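Stutell water rates to climb again, with the pipe work still on paper

Monday, May 19, 2025

Homeowners in Stutell will pay more for water from next quarter, after the town council voted 4 to 2 to approve a rise it says is needed to replace aging mains. The average household bill goes up by $42 a year.

If that sounds familiar, it should. The last increase was also sold as money for the mains. The Frade Street line was supposed to come first. Eighteen months on, Frade Street has orange paint on the sidewalk and the same old pipe underneath it.

The council's answer is that costs went up and the state grant it was counting on came in late. Maybe so. But the report put before members in April gives no start date for Frade Street -- only a line saying the work is "subject to scheduling." Residents who pay on a due date might like one in return.

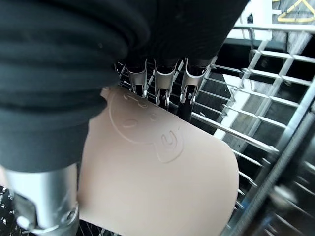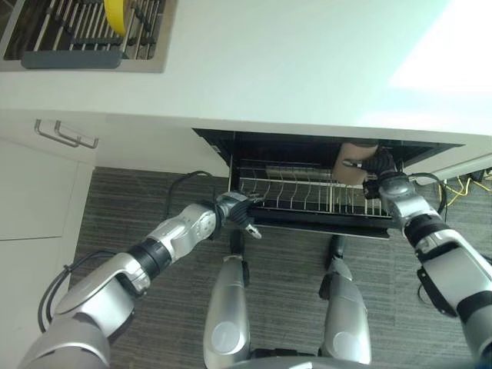
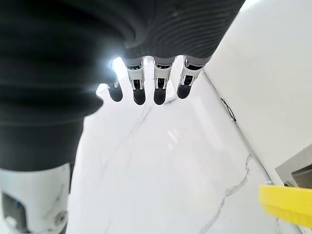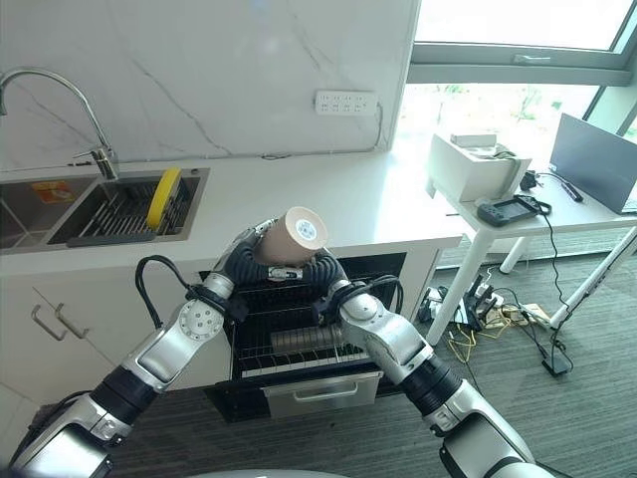

There is also the matter of who gets the contract. The council wants to hand design work to Vivorau, the same consultant that drew up the previous plan and underestimated its price. No other bids were included in the report. A council spokesperson said using the firm again would "avoid duplication," but would not say how much has been paid to it so far.

Neighboring Stokura, which has pipes of much the same age, held its rates flat this year and paid for repairs by putting off a new parking lot. Stutell's own parking lot project is still in the budget.

Two members asked for the new money to be kept in a separate account, so that it could be spent only on mains. That motion failed. The extra revenue will go into the general utility fund, as it did last time.

Written comments on the Vivorau contract can be left at the town hall front desk until the next regular meeting.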